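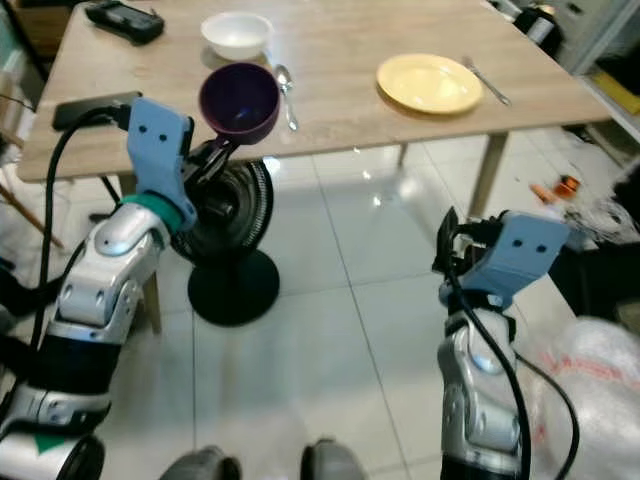 I cooked every dinner at home in August and kept the grocery receipts. A few posts on what it cost and what I'd change.

Total for the month was $465 for two adults. July was $465 plus another $195 in takeout, so the groceries didn't go up at all. I had expected them to.

We threw out less. In July I was buying vegetables and then ordering noodles.

Most of the shopping was at the Stikberg on the way home from work. Their store-brand rice and canned tomatoes are fine. Their bread isn't, so I got bread at the Saturday-style market lot in Bollcombe, which now opens most evenings until 7.

Search Search this profile Clear

What we ate most: lentil soup, fried rice, eggs and potatoes, baked chicken thighs, pasta with whatever was left. I made the lentil soup 4 times. That was one too many.

The soup recipe is Ghizlane Radwan's, from when we shared an office. Red lentils, an onion, a carrot, cumin, lemon at the end. She blends hers. I don't, I don't want to wash the blender.

Someone asked about meal planning. I tried a full plan for the first week and gave up on it by the third night. What worked was writing down 21 dinners we already know how to make and keeping the list on the fridge. Pick one before leaving work, buy what's missing.

Things I stopped buying: bagged salad, flavored yogurt, pre-cut squash. Things I started buying: a big sack of onions, plain yogurt in the large tub, frozen spinach.

Worst night was the fish. I let it thaw too long on the counter, wasn't sure about it, and tossed it. We had toast.

Best night was Manee Intarasuk's basil chicken. She sent me the recipe in three separate texts and the last one said to double the garlic. Correct.

To the two people asking if it took a lot of time: weeknights were 40 minutes start to finish, dishes included. Soup was longer but there were leftovers for lunch.

I'm keeping the list going for September but putting one takeout night back in. The dumpling place on Malý Street has been closed for repairs and it's supposed to open again soon.

Will post the 21 dinners when I've typed them up. Right now it's in pencil and half of it is abbreviations.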